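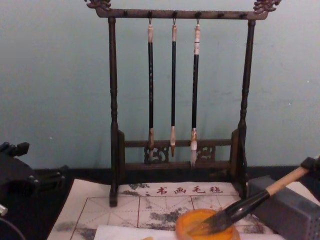
Home | Products | Workshops | Newsroom | Contact

Print this page | E-mail this page

Horkeck brings robot arms to the brush testing room at Clirken

Starting in July, the brush maker Clirken will use robot arms from Horkeck for the ink testing of its calligraphy brushes. The two companies made the agreement after a trial of 49 working days, in which 1338 brushes were tested.

Every model of brush that Clirken sells must be tried with ink before a batch is released. A tester loads the brush, removes the extra ink against the side of the dish, and writes a fixed set of strokes on paper laid over felt. The strokes are then compared with a reference sheet. Until now this work was done fully by hand, and one tester could repeat the same stroke 216 times in a shift.

With the new stations, the arm holds the brush and does the loading and the repeated strokes. The testers choose the brushes, prepare the ink, and judge the sheets. They also decide when a brush should go back to the workshop for new trimming of the hair.

"My wrist was tired every evening, and in the winter it was worse," said Si-woo Kang, who leads the testing room at Clirken. "Now I spend the morning reading the strokes and talking with the people who tie the hair. Before, I wrote them a short note and they had to guess what I meant."

The testing room keeps all its present employees. Each of them received 34 hours of paid training, given partly by Horkeck and partly by Jaser, the firm that wrote the stroke programs. Testers can change the pressure and the speed of a stroke from a small panel, and they can stop the arm at any time.

Some work stays by hand. Very large brushes and brushes of mixed goat hair are still tested by a person - the arms press too evenly for these, and the testers did not trust the results. Horkeck is working on a softer grip for them but gives no date.

A second room, at the Gavrilă workshop, will receive the same stations when its new floor is finished.

Visits for the trade press can be arranged through the Horkeck newsroom. Sample test sheets are sent on request.

Shares: 49 | Comments: 0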